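Cleaning and resetting a two-compartment toothbrush holder

Print this page | E-mail this page | 6 shares | 43 comments

A holder with an open top collects water and toothpaste residue at the bottom of each compartment. The residue hardens and is difficult to remove once it has built up. Clean the holder every six days, or more often if several people use it.

Take everything out and set it on a clear, flat surface. Work at a table, not at the sink, so small items stay dry while you sort them.
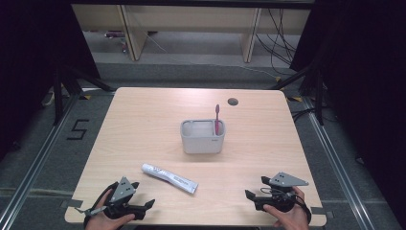

Text: Nouhaila Belhaj
Checked by: Debashish Akanda
December

With a divided holder, the narrow slot takes the brush and the larger compartment takes the tube. The pink-handled toothbrush is already standing in the right slot, head up. The toothpaste is still on the tabletop.

1. Rinse the empty holder under warm water for a minute.

2. Add a drop of dish soap to each compartment and fill to the rim. Leave for six minutes.

3. Scrub the corners with a bottle brush. For the narrow slot, use an old toothbrush kept for cleaning.

4. Rinse until the water runs clear. Turn the holder upside down on a towel and let it drain fully.

5. Wipe the toothpaste tube with a damp cloth, paying attention to the threads under the cap. Close the cap.

6. Flatten the tube from the crimped end toward the cap. Stand it in the larger compartment.

7. Shake the brush dry before returning it, handle down.

If the holder still smells after draining, repeat step 2 with equal parts white vinegar and water in place of the soap. Do not use colour-safe bleach or scouring powder on plastic.

E-mail this page | 43 comments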